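About Us

Hi, and welcome to Redell! I'm Carmela Martinelli, and I help small kitchens, canteens and food schools figure out whether they should buy a robot arm, what it will really cost them, and what order to buy things in. I started doing this after running the budget for a training kitchen called Sulla, where we bought the arm first and then found out we couldn't afford the table, the grippers or the hours to set it up. (I still wince when I think about that spreadsheet.)

These days Redell is me, Mirko Sartori on the numbers and Nghĩa Lã on everything with a cable in it. We don't sell machines and we don't take a cut from anyone who does. You pay us for a plan, you get a plan, and if the plan says "wait another year" then that's what it says.

We like to plan around one small, dull job that your people do over and over. Moving buns between a steamer and a plate is a good one, and we've spent a lot of time on it.

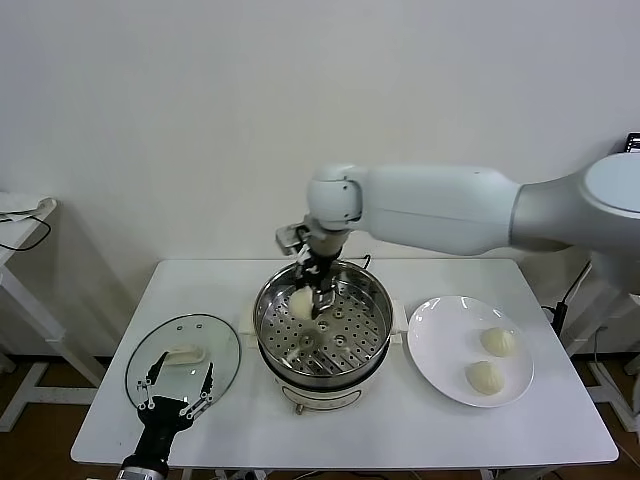 Do I need to budget for two arms?
Only if the job needs two hands at once. Plenty of kitchens start with one arm and leave money and floor space for the second, and we'll write both versions out so you can compare them side by side.

How we work

First we come and see your kitchen, or you walk us through it on a call. Then Mirko builds a budget with every line in it, including the ones suppliers like to leave for later – mounts, spare fingertips, training hours, the electrician. Our usual checklist has 83 lines. It sounds like a lot, and you'll probably cross out half of them in the first sitting, but I'd much rather you cross something out than get a bill for it in May.
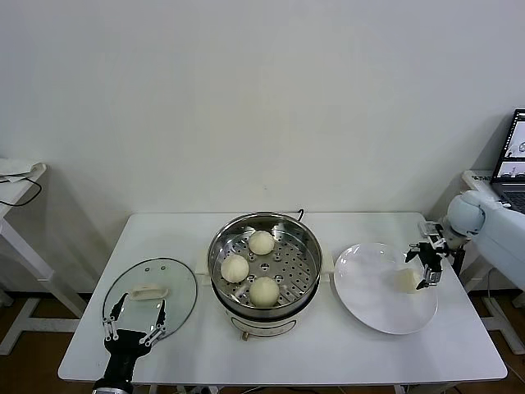

After that we talk about time. An arm that arrives in a crate is weeks away from being useful, and somebody on your payroll will be spending those weeks with it instead of doing their normal job. We put that in the budget as a real cost, with a name next to it if you'll give us one. We also set aside a pot for mistakes, because there will be some!

What it costs to work with us

A first planning call is $200, and we take that off the price if you go on to a full plan. A full plan for one workstation is $1000. If you already have a quote from a supplier and just want us to read it and mark it up, that's $370, and Nghĩa will tell you (very politely) which parts he thinks you don't need.

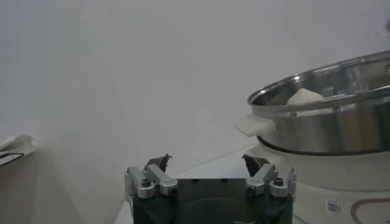
Who we've worked with

Mostly small places. Ustow is a school canteen that wanted to replace its whole serving line and ended up planning for one bench, which suited them and their bank account much better. Mets makes dumplings and buns for local shops, and their plan was spread over two budget years so the grippers could be picked after the menu was settled. I love that kind of project – no rush, lots of coffee, everyone arguing over the spreadsheet in a friendly way.

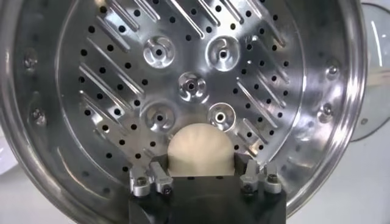 Mervin Petrenko wrote to us after his plan was finished: "I came in wanting the biggest arm I could get and left with a smaller one plus money for spare parts. I grumbled about it for a week. The spare parts line is the one I've used most, so thank you, and please tell Mirko he was right about the electrician too."

I told Mirko. He's had it printed.

Getting in touch

Send us a note through the contact form with a few lines on the job you have in mind and how much room you've got. A rough budget helps too, even if it's a number you're a bit embarrassed by. I read all the messages myself and I'll usually write back with far too many questions.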